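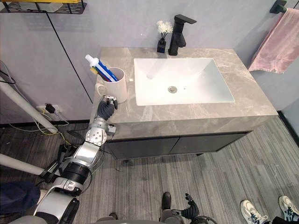
Blog > Soccer > League tables

# Points per game, and where you round it

The Gimodberg women's league finished its regular season with 186 matches played among 30 clubs. Multiply the first number by two, divide by the second, and you get 12.4 matches per club. You can't play 0.4 of a match, so 18 clubs played 12 and 12 clubs played 13. A table sorted on total points isn't fair under that schedule, and the league has sorted on points per game ever since the single-table format came in.

I have no quarrel with points per game. My quarrel is with the line in the rules that says the figure is "calculated to two decimal places." This season that line decided a home playoff match, and I think most people who saw the final table missed it.

## The three clubs

Going into the last round there was one home slot left. Three clubs could take it, and these were their final records:

Kosteo: 12 played, 7 wins, 4 draws, 1 loss, 25 points, goal difference +14
Statov: 12 played, 8 wins, 1 draw, 3 losses, 25 points, goal difference +17
Imai: 13 played, 8 wins, 3 draws, 2 losses, 27 points, goal difference +19

Kosteo and Statov are level on 25 from 12, or 2.0833. Imai has 27 from 13, or 2.0769. Sort on the full figure and Imai is third of the three. Goal difference per game then separates the other two: Statov 1.417, Kosteo 1.167. Statov gets the home match.

Now round to two places first. All three clubs are at 2.08. The tie is now a three-way tie, and it goes to goal difference per game, where Imai has 1.462. Imai gets the home match.

The published table used the second method. It was right to, given the rule as written. The gap between the clubs was 0.0064 points per game, which is small, but a small gap is still a gap. The rounding step turned it into a tie and then handed it to a tiebreaker that ranks the clubs in a different order.

## Does the extra match matter?

A reader sent me the argument that Imai deserved it anyway, having played one more match and collected two more points. Under a total points table that would be the end of it. But the whole purpose of dividing is to remove the effect of the extra match. If the league wants total points to count, it can list total points as a tiebreaker. It doesn't appear anywhere in the current order, which runs:

1. Points per game
2. Goal difference per game
3. Strength of schedule
4. Goals scored per game
5. Drawing of lots

Head-to-head is missing on purpose. In a partial schedule most pairs of clubs never meet. Kosteo and Imai did not meet this season, so a head-to-head step could only have been applied to part of the tie.
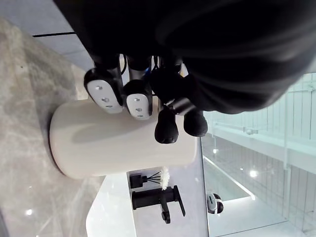 ## The 75 percent rule

There is a second place where rounding gets in. A club has to complete 75 percent of its scheduled matches to be ranked at all. For a club with 12 on the schedule that is nine matches. For a club with 13 it is 9.75, and the rules don't say which way to go.

I would read it as ten. Nine of 13 is 69.2 percent, which is below the threshold on any reading. Ten of 13 is 76.9 percent. It has never come up, as far as I can find, but a couple of bad weather weekends in March would do it, and a club on nine completed matches would have a reason to ask for the other reading.

The fix is one sentence: "A fractional requirement is rounded up to the next whole match."

## What I would change

Compare points per game as fractions. You don't need decimals to rank two clubs. Take points for A times matches for B, and points for B times matches for A, and see which is larger. For Statov and Imai that is 25 times 13, which gives 325, against 27 times 12, which gives 324. Statov is ahead. Every value is a whole number and there is no rounding to argue over.

The table on the website can go on showing two decimals for reading. It just shouldn't be the thing that gets sorted. A third decimal would have been enough this season (2.083 against 2.077), and with 12 or 13 matches it would be enough every season. The closest that a 12-match club and a 13-match club can get without being level is 1/156, or 0.0064, which is the gap we had. I would still take the whole-number comparison, because postponed matches can leave clubs on other totals.

## Notes on strength of schedule 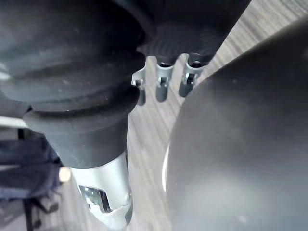

By Bhupendra Ahuja, guest section

Gaurav Malhotra asked me to add something on the third tiebreaker. I rebuild the league table in a spreadsheet every week and this is the column that gives me the most trouble.

Strength of schedule is defined as the average points per game of a club's opponents. The definition does not say whether to leave out the matches those opponents played against the club being measured. It makes a real difference. Take an opponent that finished with 15 points from 12 matches and lost to Statov along the way. Count everything and that opponent is worth 1.25. Leave out the Statov match and it is 15 from 11, or 1.364.

So under the simple version a club lowers its own strength of schedule each time it wins. A club that drew the same match would be credited with a tougher opponent, which is backward for a tiebreaker.

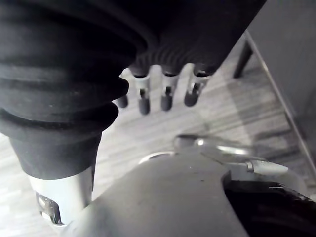

The size of the effect depends on how short the season is. Over a long season one match in an opponent's record is a small share of the total. With 12 matches it is one twelfth, and it happens with every opponent on the list, so it doesn't wash out in the average.

My sheet carries both versions. The simple one matches the league's output to the last digit they publish, so I am confident that is what they run. For the excluded version I keep a grid of results with clubs down the side and across the top, subtract the relevant cell from each opponent's points and matches, and average after that. Average the opponents' rates, by the way, and don't pool their points and matches first. The two give different answers when opponents have played different numbers of matches, and the rule does say "average points per game of opponents," which I take to mean one rate per opponent.

If two clubs in your league meet twice, count that opponent twice. Gimodberg has no repeat fixtures in the regular season, but I have seen people copy the formula into leagues that do.

Anyone who wants to check the playoff case can do it with the three records Gaurav listed. The strength of schedule column never came into it, under either method.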